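Section 3: Placing the oven and clearing the top

Read this section before you plug in the oven. It applies to every Gurnura countertop model, including the 39-liter version.

3.1 Choose a flat, level surface that can carry at least 88 pounds.

3.2 Check what is stored on and next to the oven.
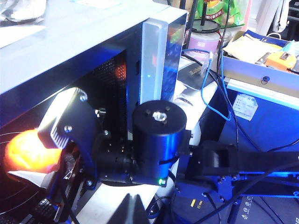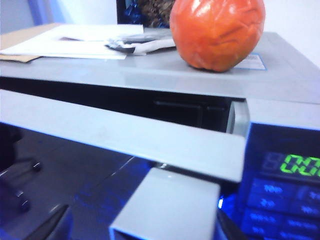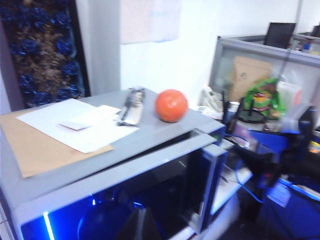
Keep the top panel clear whenever the oven is running. Heat leaves the housing through the vents, and anything lying over or against them holds that heat in. Paper and plastic are the usual problem. Loose white sheets and a crumpled packet, as in the second picture, must come off before the door is closed and a program is started. The same goes for round items such as the orange one next to them – they can roll when the door is pulled open.

3.3 Remove all papers, bags and cardboard from the top. Wipe the panel with a dry cloth.

3.4 Leave 11 inches of open space above the oven. Do not push the back against the wall.

3.5 Move cups, snacks and cables away from the sides.

3.6 Plug the oven into its own grounded outlet. The oven draws 1,400 watts, so do not use an extension cord.

Caution: Do not cover the vents with a cloth or tray, even for a short time.

Caution: Let the oven cool fully before you put anything back on top.

Note: Rating labels must stay on the housing. Replacement labels can be ordered from Delent Parts.

Go on to Section 4 to set the clock.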